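Drying onions in a garage, second year

Last year I lost a third of the crop to neck rot, so this August I changed the airflow and kept records. The garage is on the north side and stays at 60 percent relative humidity with the door shut. A box fan on low brings that down by mid-afternoon, but only near the floor.

The variety is Bundalby, a yellow storage type with a thick neck. Thick necks dry slowly. I lifted the row when most of the tops had fallen, left the roots on, and laid everything one layer deep on old window screens. Samah Mansour cures hers in bunches from the rafters and gets good results, but my rafters are full of lumber.

Average bulb weight at lifting was 380 grams. I weighed one marked bulb every evening at 7. Loss was fast for the first week, then slowed to a gram or two a day, and I cut the tops once the neck no longer slid between finger and thumb.
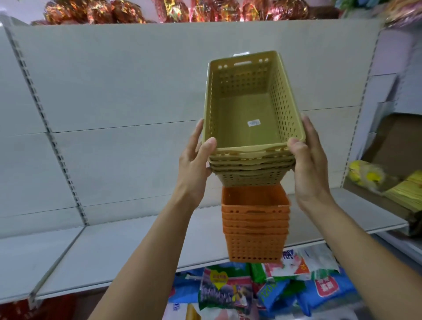 Storage is the part I still have wrong. Mesh bags bruise the bottom layer, and cardboard holds moisture against the skins. Anything with vented sides works if it is filled no more than three bulbs deep and kept off the concrete. Check every two weeks, remove anything soft, and use the doubles first. Mine sprout by January regardless of how they are kept.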